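Sorting Out the Sock Pile

Fasimeo has been renting two-armed robots to small laundries since January, and the part customers ask about most is the one the company talks about least. The robot arrives knowing how to fold towels. Anything else has to be taught, and the teaching is sold separately as a service called Cedard.

A basic Cedard order buys 300 demonstrations of one task. An operator guides the arms through the job over and over, and the recordings are used to train the robot before it goes out to the customer. Turnaround is 18 working days. A second task on the same order costs less, and most customers end up adding one.

Seidu Agyeman, who runs the training floor, says socks are the most requested job after towels. They are also the slowest to teach. A towel has corners to go looking for. A sock can land folded over, half under another sock, or bunched so that its shape is hard to read.

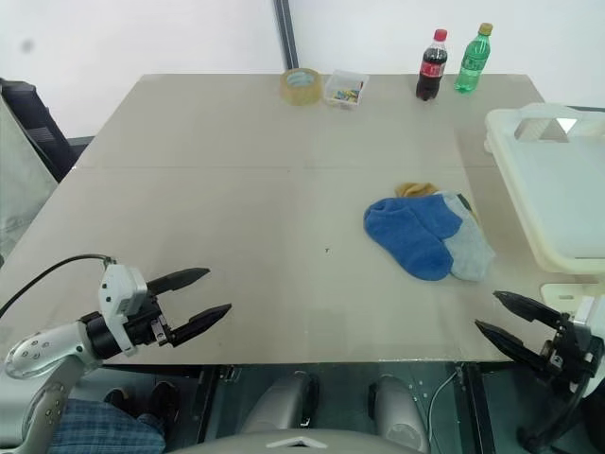 Thick socks are easier for the two-fingered grippers than thin ones, Agyeman says. Dress socks tend to slide out or come up in pairs. He asks customers to send their own stock, mixed colors included, and turns down orders that come with one brand-new pair in a packet.

"I want the ones from the bottom of the bin," he says.

The Maillard laundry in Rudau took the service in spring and ordered 605 demonstrations, a little over double the basic package. The manager there told us the robot now pairs socks through the night shift and leaves the ones it can't match in a tray for the morning crew. It is slower than a person. She still has someone check the dark colors, which it mixes up under the older lights at the back of the building.

Pricing is the sore point. The basic package is $3,000 on top of the monthly rental, and a change of gripper fingers means paying for part of the training again. Fasimeo says it is working on a cheaper refresher option but has not set a date.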